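Search this blog Search

The juice dispenser, six months in

29 June 2024

I bought the juice dispenser in December, when I had family coming and was tired of four cartons standing open on the counter. It is a Lenero, the smaller of the two they sell. I said then that I would write something once I'd used it long enough to have an opinion. It has had regular use since, mostly on weekends and for one long birthday brunch.

I looked at plastic ones first. The Pastik was a lot cheaper and would have been fine for a picnic, but the tap was at the very bottom and you had to put the whole thing on the edge of the table and hold the glass out over the floor. I'd had one like that before and gave it away. What I wanted was a tap high enough to fit a glass under, and something to catch the drips.

The Lenero is a clear round container on top of a chrome column, and the column stands on a steel base with a drip tray built into it. There is one black handle, shaped like a loop. The container comes off for washing. The base is heavier than I expected, and I keep it on the round white table by the window instead of putting it away, mainly to save carrying it.
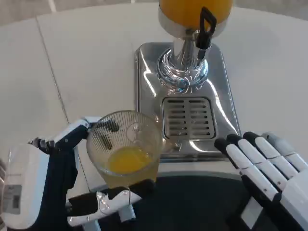 I fill it with orange juice nearly every time. I tried a cloudy apple once and it settled overnight so the first glass was mostly sludge. Orange settles too, but a stir with a long spoon takes care of it. Smooth juice is the one to buy. The kind with pulp slows the tap down to a trickle after a few glasses, and then you have to take the spout apart with juice still in the container, which I have done one time and don't plan to do again.

The handle took some getting used to. It moves stiffly for the first bit and then all at once, so for the first week everybody poured too much. I now tell people to put the glass down on the grate and leave it there, and use one hand for the handle. If you hold the glass up near the spout it fills a little more neatly, but then you are working the handle and the glass together and it's easy to knock one with the other.

I also found out that my tall glasses don't fit. They are Cena glasses, the narrow ones I use for water, and they hit the spout before they are anywhere near standing upright. Tilting one in works until you have to get it out again full. The short wide ones with the ridges go under with no trouble, so those have moved to the front of the cabinet and the tall ones have moved to the back.

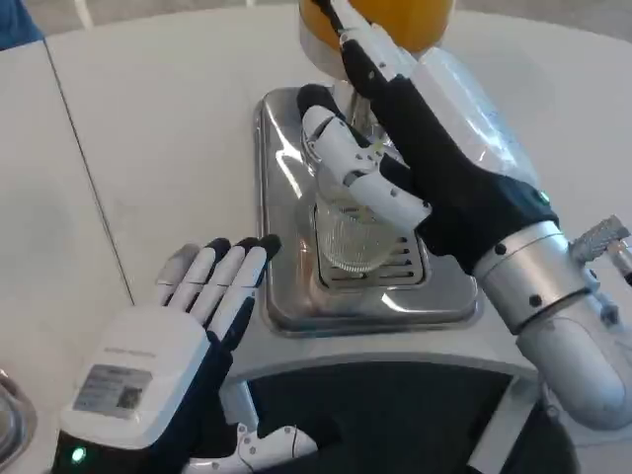
A short ridged glass on the grate, under the spout.

Cleaning is the part I'd want to know about before buying. The container is easy -- warm water, a little dish soap, a soft brush. The spout needs to come off every time. I skipped it twice in January and there was a smell. The chrome shows every fingerprint and every dried drop, and so does the base. I wipe both down with a damp cloth and then a dry one. If I only use the damp one it leaves marks, and on a sunny morning you see all of them.

The drip tray is where I have my one real complaint. The slots in the grate are narrow, and juice dries along the inside of them where a sponge doesn't reach. I use an old toothbrush and hot water. It goes quicker if you do it the same day. Left until Monday, it's a ten-minute job.

The first seal didn't last, either. It started to weep around the bottom of the container in March, just a drop now and then, enough to make the column sticky. The replacement was a Surdu part that fits the same thread, and it came in a pack of 2. I put one in and taped the other inside the cabinet door so I'd know where it was. It has been dry since.
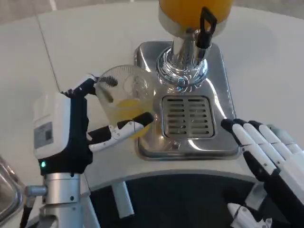
Can you leave juice in it overnight?

I wouldn't. The container isn't insulated and won't fit in my refrigerator with the lid on, so whatever is left at the end of the morning goes into a pitcher and the pitcher goes in the fridge. It takes a minute, and then the container can be washed right away.

As for how much to put in, I measure it now. When it's just us, 900 milliliters is enough to get through breakfast with a small second glass for anyone who wants one. That only covers the bottom part of the container and it looks a bit sad, but the juice is fresher and there's less to pour back out. For company I fill it properly. It does look good full, with the light coming through, and people comment on it more than they comment on the food.

I've also started pouring less per glass. A third of a glass is plenty for the kids and for anybody who is having coffee too, and I end up throwing out less. I used to go around after breakfast and tip half-full glasses down the sink. With the dispenser right there on the table they can go back for more whenever they like, and mostly they don't.

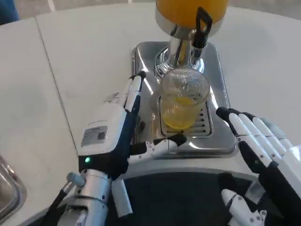 The table matters more than I thought it would. I had the dispenser on the kitchen counter to begin with, under the wall cabinets, and there wasn't room to lift the lid for refilling. You had to drag the whole thing forward, full, and it does not slide well. On the round table you can get at it from any side. I do put it toward the back so there is space in front for glasses. White was maybe not the smartest color for a table that has orange juice on it, but it wipes clean as long as you catch the spills early.

I paid 239 dollars for it, before the seals. That is a lot of money for something that pours juice, and I would not have spent it if I only had people over at the holidays. For us it gets used, and I'd buy it again. I would look for one with wider slots in the tray first.

I have 3 recipes for cold drinks I want to try in it over the summer, starting with a strained lemonade. If the tap can handle that one I'll post it with the amounts.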